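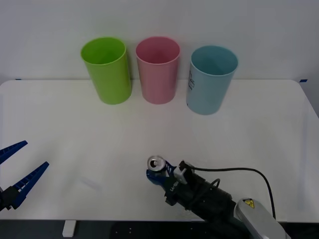

November, 8:40

Water hardness and scale, continued. Picking up at the descaling trials on the small boiler, after the first batch of coupons came back out of the tank.

Coupons are stainless strip, 40 mm long, one hole drilled at the top for hanging wire. Each was weighed dry before going in. The tank was held at 326 K by the old controller, which still reads in kelvin and which I have given up trying to change. Feed is tap water from the north riser, filtered to take out grit, otherwise untreated. Flow through the tank is a slow trickle from the header.

Scale on the upper coupons is thicker than on the lower ones. I expected the reverse. The heater element sits at the bottom, so the lower coupons should see the warmer wall. Possible causes:

— The trickle enters near the top and brings fresh calcium with it. Lower water may already be depleted.
— Gas comes out of solution near the surface. Loss of carbon dioxide pushes the pH up and the carbonate drops out.
— The upper hanging wires are from a different reel. Unlikely to matter but they should match next time.

The second one can be checked with a pH strip at two depths. Strips in the drawer are past date. New ones on the order list, same type as before, narrow range.

10:15

Titrated the feed again. Standard EDTA method, buffer to pH 10, Eriochrome black T. Three runs on the feed gave an average of 200 mg/L as calcium carbonate. Tank outlet came to 130. The 70 mg/L difference has to be on the walls, on the coupons, or sitting in the bottom as sludge. There is sludge. I did not measure it this time and should have. Next drain-down goes through a weighed filter paper.

The end point is hard to judge under the bench lamp. The change from wine red to blue passes through a purple that can be read either way by a drop or two. Moved the flask to the window side and it was much easier. Suggest everyone titrates there until the lamp is changed. Put a sheet of white paper under the flask as well.

The Trukton burette leaks at the tap when left standing full. A light wipe of grease fixed it for the morning. Do not leave it full over lunch.

11:30

Acid strip of coupons 1 through 6. Citric acid, 5 percent by weight, room temperature, no stirring. Fizzing started at once on all six and was strongest on the upper set, as you would expect from the thickness. Coupons 4 and 5 came clean apart from a brown film that did not move. Probably iron. Wiped one with a cotton swab and the film came off on the swab. Kept the swab in a labeled bag with the coupons.

Coupon 2 lost a flake while I was lifting it out of the tank, before weighing. The flake went down the drain. Coupon 2 is therefore low and should be left out of the average. I have struck it through in the table but not erased it.

Also tried the Martinelli descaling powder on coupon 7, mixed per the packet. It works but leaves a faint blue tint in the rinse water, and I cannot tell whether that is dye or copper from somewhere in the rig. There should be no copper in the rig. The drain fitting is brass, though, and I would like it swapped for plastic before anyone relies on a copper number.

Break

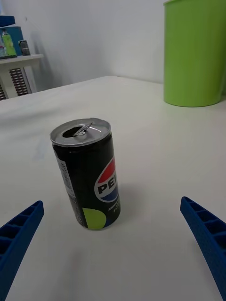
Pepsi can, opened, on the white tabletop.

13:20

Went over the inhibitor side of the plan. The idea is to dose the feed with a small amount of polyphosphate and see whether scale on the coupons drops by more than the scatter between coupons. The scatter is the problem. With coupon 2 removed, the upper set still disagrees with itself by more than I like. Without tighter repeats, a modest effect from the inhibitor would not show.

Changes for the next run:

Same wire on all coupons, cut from one reel.
Feed line moved to enter at mid depth.
Coupons hung in one ring at one height, so depth drops out as a variable.
Lid on the tank to limit gas loss. Leave the vent hole open.
Weigh every coupon three times, before and after, and write down all three readings.

The Atex balance drifts for the first half hour after switching on. I have been leaving it on overnight and the zero is steadier in the morning. If you use it in the evening please leave it on.

Polyphosphate breaks down slowly in hot water, and the product can itself drop out with calcium. So an overdose may look like scale. Anyone reading the coupon weights alone would call that a failed inhibitor. Need a quick way to tell the two deposits apart. Carbonate fizzes in dilute acid and phosphate does not, so a drop test on the corner of each coupon would do as a first screen. The drop test has to come after the weighing.

15:05

Checked the controller against the glass thermometer. Agreement within one division at the mid point. At the top of the range the controller reads high. We are not running there so I have left it alone, with a note taped to the housing.

Refilled the header. Fresh coupons degreased in acetone and drying on the rack under foil. Handle with tweezers only. The Vultidau sheet has the new run numbers, and the old numbers should not be reused even for the struck-out coupon.

To do: pH strips, brass fitting, filter papers, lamp.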